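Are we anywhere near a machine that can do kitchen jobs?

faltness_fred
Started this after the argument in the Vasseur topic. My view is that no arm you can buy for a home will sort a mixed tray of dried beans without making a mess. I run 15 arms on a packing line in Jevoddale and they are very good at one box size. Change the box and I lose a morning.

lendar77
Depends what you call a chore. Moving a bottle from one side of a table to the other has been fine for years. Beans are another matter - they roll, they stick in corners, and a spoon is an awkward thing to hold with two flat fingers.

oddsocket
I think Fred is being too gloomy. Look at the sort of table people are working on now. Foam pads on the fingers, ordinary kitchen stuff, nothing bolted down as far as I can tell. 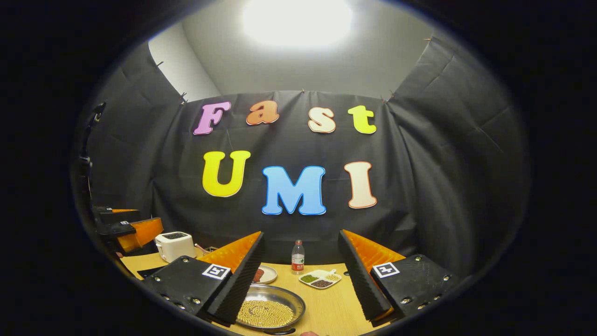 Bench with toaster, water bottle, divided tray of beans and grains, and soybeans in the round metal tray.

faltness_fred
Fine, but a table is not a kitchen. Mine has a dog in it.

lendar77
The white spoon in the divided tray is the bit I would watch. If it can pick that up and move mung beans without spilling into the next compartment, I'd call that a chore done. I'd accept 7 tries out of 10.

faltness_fred
I wouldn't. Three failures is three lots of beans on the floor, and I'm the one sweeping.

millgate
We paid 1,889 for a second-hand arm for the workshop, pounds, no gripper. It loads washers into a jig and needs someone next to it. Still worth having, as that person can do the paperwork.

oddsocket
Which gripper did you put on it in the end? Ours marks anything soft.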